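Stuvar Fuvelel gripper, long-term review

Good grip, bad restart behavior

I had the Fuvelel on my bench from early spring until the end of June. For most of that time I would have given it a solid recommendation. Then it closed on my finger after a power dip, and I spent the rest of the test period on that one problem. The gripper does a lot of things well and I'll cover those too, but if you already own one, skip to the part about the restart.

What you get

The Fuvelel is a two-finger electric gripper from Stuvar, meant for small arms and for bench use. It costs $600 without an arm adapter. The box has the gripper body, a power cable, a data cable, a set of soft finger pads, a bag of screws and a printed card with a link to the manual. The adapter plate for my arm was a separate order and came a week later.

The body is black and bulkier than the product page suggests. The two cables come out on opposite sides, so you have one to manage on the left and one on the right. On an arm that means two sets of clips. On a bench it means one of the cables is always lying where you want to put something down. I would have liked both connectors at the back.

There is no carrying handle or flat side. Most of the time I picked it up with both hands, one on each side, and learned to keep my fingers under the body and away from the jaws.

Setup

Setup took an evening. The software installed without complaint and found the gripper on the first try. Calibration opens and closes the jaws fully, twice, and then asks you to confirm the range. The text on screen is clear. The manual is less so, and in two places it refers to a menu that was renamed in firmware 3, which is the version mine shipped with.

You set a force limit with a slider. The top of the range is 100 newtons. I kept it low for nearly everything and only went to the top for a few tests on a steel bar.

Everyday use

My usual test objects are whatever is within reach: a puzzle cube, packs of wet wipes, a mug, paper towels, plastic packaging, a few machined blocks. The Fuvelel handled the rigid things without trouble. A cube is an easy object for any parallel gripper and it picked it up square and set it down square. Soft packs were harder. At a low force it would pinch the wrapper and leave the contents behind, and at a higher force it held fine but squeezed the pack out of shape. The soft pads help. Paper is hit or miss.

Position feedback is good. If the jaws meet something early, the reading settles quickly and stays put. I used that to sort blocks by width and didn't have a bad read in an afternoon.

Noise is moderate, a short whine on each move. The body gets warm if you hold an object for a long time at high force, though never to a point where I wanted to let go of it.

The fault

On a Tuesday afternoon I was running a repeat pick test and the counter in the software stood at 224 when the gripper stopped with the jaws open. The status light went out. I assumed the power plug had worked loose, reached over with one hand to hold the body, and pushed the plug back in with the other. The light came on and the jaws closed straight away. The edge of my index finger was between them.

The force limit was set low that day and I pulled free with a pinch mark and a blood blister. At the top of the range it would have been worse. There was no emergency stop within reach, which is my own mistake. I had moved it to the far end of the bench to make room.

I first thought I had bumped something in the software, so I tried to get it to happen again, this time with a wooden dowel in the jaws and both hands well back. It did it again. The pattern is simple. If power drops while a close command is active, or queued, the gripper keeps that command somewhere and carries it out when power returns. It does not wait for the software to reconnect or for you to press anything. With the data cable unplugged it still closes.

If power drops while the gripper is idle, it comes back idle. That is probably why I had not seen it in the weeks before. I normally stop a program before I touch a cable.

The loose plug is the other half of it. The power connector on my unit has no latch. It holds by friction, and a sideways pull on the cable is enough to break contact for a moment. When the gripper is on an arm and the cable is not clipped close to the body, ordinary motion can do that. I got it to drop out on the arm by letting the cable hang, and to stop dropping out by adding a clip near the connector.

What Stuvar said

I wrote to support that evening and had a reply two days later. They asked for the firmware version and the log file, then confirmed the behavior. They called it "resume on power" and said it was intended for production lines where a part should not be dropped after a short outage. I can see the use of holding a part that is already gripped. Starting a new closing move on empty jaws is a different matter, and I told them so.

They said a setting to turn it off was planned. They gave no date. When I sent the unit through its last tests the setting had not appeared. They did offer to swap my power cable for one with a tighter plug. It arrived, and it is tighter. It still has no latch.

The manual does mention the resume behavior, in one sentence in the section on communication errors. I think it belongs on the first page and on the card in the box.

If you own one

Send an open command and wait for it to finish before you unplug or plug in anything. If the gripper has gone dead during a program, switch off the supply at the wall first, stop the program, push the plug home, move your hands away and then switch the supply on. Assume the jaws will move.

Clip the power cable to the body. Keep the force limit low unless the job needs more. It is stored in the gripper and it does apply to the restart move, which I checked several times.

Put a stop button where you can hit it with either hand. It should cut the supply to the gripper. A software stop did nothing for me during a restart, as the software had not reconnected by then.

Don't lend it to a class or a beginner until the setting exists.

Verdict

As a gripper, the Fuvelel is accurate and easy to set up, and I have used worse ones that cost more. The cable layout is awkward but you can work around it. The restart behavior is a safety fault in my view, whatever the reason behind it, and a plug that can shake loose makes it more likely that someone will meet it.

I'm holding back a recommendation until there is a firmware release that starts up with the jaws still. I have kept the unit and will update this page when one comes out.

Grip: good
Software: good
Manual: fair
Connectors: poor
Safety: poor 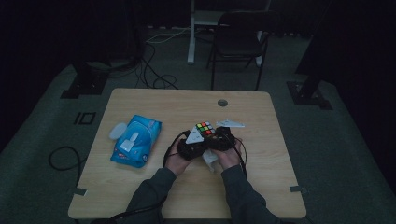

Chmielewska
Hardware reviewer, Staltow

Covers grippers, small arms and bench power supplies. Bought the Fuvelel at full price; the replacement cable was supplied by Stuvar at no charge.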